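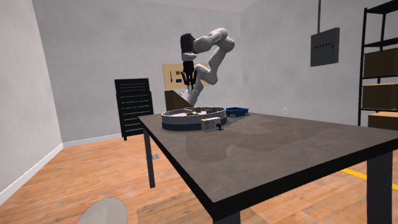
Attachment 1: arm over the round tray

Milasholm Memorial Pages – Support
Ticket: Guestbook entries missing from an obituary
Status: Resolved
Opened: September 22, 2019

Customer wrote:
Hello, and thank you in advance for reading all of this, I know I tend to go on. My aunt's obituary went up on your site in April through Fornosov Funeral Home, and the guestbook has been such a comfort to the family. People she taught in grade school wrote in from all over! Last night I sat down to print the entries for my uncle, who doesn't use a computer, and the page stopped after the first 19. I know there were more than that, because I had read them, some of them several times. The "Older entries" link just brings me back to the same page. I tried it on my phone and on my daughter's laptop, and both did the same thing. Also, the line about her 2 surviving sisters now shows twice, once in the right place and once under the service details.

Support reply:
I'm so sorry for your loss, and sorry too that you ran into this when you were trying to do something kind for your uncle. Please don't worry about the entries – none of them have been deleted. I can see the full guestbook from our side, with about 300 messages in it, and the candle notes are all there as well.

The trouble looks to be with the Lema layout the funeral home picked for the page. It was updated recently, and on some older obituaries the link for earlier entries lost its page number. I've passed it along to our web folks. In the meantime, could you tell me whether you see a small "Print guestbook" button under the portrait? 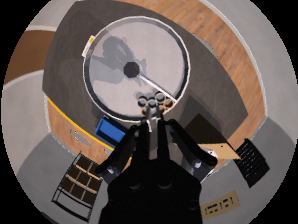
Attachment 2: gripper and gray disc, from overhead

Customer wrote:
No button, I'm afraid. There is the portrait, then the flowers link, and then it goes right to the text.

Support reply:
Thank you for checking, that helped a lot. The button was switched off in the same update. I've moved the obituary back to the Plilirer layout, which is the one it had in the spring, and taken out the repeated line about her sisters. Please reload the page and try "Older entries" again.

One thing to know before you print: any message longer than 3,000 characters gets shortened on paper and ends with "read more." There is one like that, from a former student, so I've copied the whole text into a separate file and sent it to your email.

Customer wrote:
It's all there now, and the button too. I printed the whole book this afternoon and used up most of my ink, but I don't mind a bit. Thank you for sending the long letter – I hadn't seen the end of it before. Could you leave the page in this layout, please?

Support reply:
Of course. I've locked the layout and put a note on the account for Fornosov. Closing this ticket now, but just reply here if anything looks off. My best to you and your uncle.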